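Gourlay shared workshop, open evening, Mon 29 October

Quick notes before I forget. Got there late, parking is bad, go around back. Door code wasn't working so you knock.

Main thing I went for was Petro Tkachuk's arm build. He's been at it since last December, nights mostly. Spent $981 so far, and 300 of that was motors he burned out or ordered wrong. Frame parts cut on the shop's own mill. Third gripper design, the first two flexed too much he says.

Job it's learning right now: blocks and a wicker basket on a white table. Blue cube in the basket, green one out on the table. Sounds easy. Isnt.
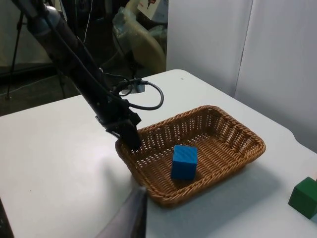 Also asked about the wiring, he wants to re-route the cable before he does anything else. Makes sense to me. Control code is all his, 31 settings in one text file, no comments. Yikes.

Skipped the laser cutter demo, line too long. Coffee was fine. Next open evening is in December, bring your own saftey glasses, they only had 6 pair.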